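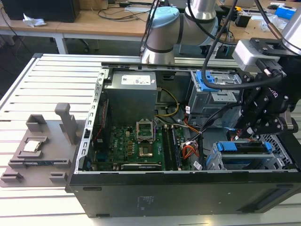
Posted in August by the Dunow bench account
Print this thread | E-mail this thread

Right, thread on why the PC job has been on hold since lunch. Short version: the arm stopped itself halfway to the socket and it was my fault (mostly).

So the task is simple enough on paper. Pick the CPU out of the printed tray, carry it over the case, lower it into the open socket, let go. We'd had 12 clean goes on the trot and I was feeling very smug!

Go 13: protective stop. Arm freezes above the case, fingers shut on the chip, pendant shouting about force on the wrist. I did the sensible thing and cleared it without reading it. Don't do that.

Second try, same stop, same spot. This time I read the log like a grown-up. 30 newtons sideways, and it hadn't even started going down yet. Nothing up there to hit... except its own cable.

The wrist cable had worked out of its clip and was snagging on the drive cage each time the arm swung across. Pull, spike, stop. The safety limit did exactly its job, bless it.

Worst bit: the week before I'd put that limit up to get rid of "nuisance" stops. If I'd gone any higher it would have carried on pulling, with a row of socket pins waiting underneath. Felt a bit sick, to be fair.

Limit's back where Hondmont set it, there's a new clip on, and the swing is 7 cm higher. Running it slow until teatime.

Comments (3)

keane_bits: Cleared it without reading it, we've all been there

Brevow Workshop: velcro ties, not clips. Clips always creep.

tinlid: did the pins survive??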